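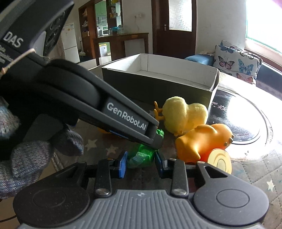
The inventory for the Bogale house ran to 172 lines by noon, and Estrella Hinojosa had reached the contents of the playroom table.

Line 173 was a plush chick, yellow, orange feet. Line 174 was a rubber duck, orange, with a disc attached at one side. Line 175 was a bag, plastic, green, creased. The form had a column for condition and a column for value. She wrote "fair" twice and left the bag blank.

"The bag doesn't get a line," Nahom Weldu said. He was reading the Grolton manual, section 35. "Packaging is excluded unless original to the item."

"Is it original?"

"To a duck?"

She struck line 175 and initialed the strike. The procedure required both initials, so he added his.

The estate had been open since September. The heirs lived in two cities and communicated through Grolton, who billed by the line. One of them had asked for the clocks. The other had asked for the clocks as well. Neither had mentioned the playroom.

Estrella squeezed the duck. It gave out air and no sound.

"Squeaker's dead," she said. "Does that change it to poor?"

"Functional defect, non-structural. Still fair."

She put the duck down on its back and set the chick beside it. The disc turned a few degrees under her thumb and stopped. She had owned one like it in the apartment on Nurnus Street, without the disc. It had sat on the rim of the tub for the whole of her childhood, and then at some point it had not, and there had been no form.

"What does fair come to?" she asked.

"Two dollars. For the pair."

She entered the figure. The running total moved to 1058 and the tablet asked whether she wished to assign a recipient. The menu offered Heir A, Heir B, Sale and Disposal. There was a fifth option, Hold, which kept an item on the premises until somebody wrote in to claim it.

She selected Hold for both lines. Nahom looked at the screen, then turned to section 36.

"Bookcase next," he said. "Top shelf first."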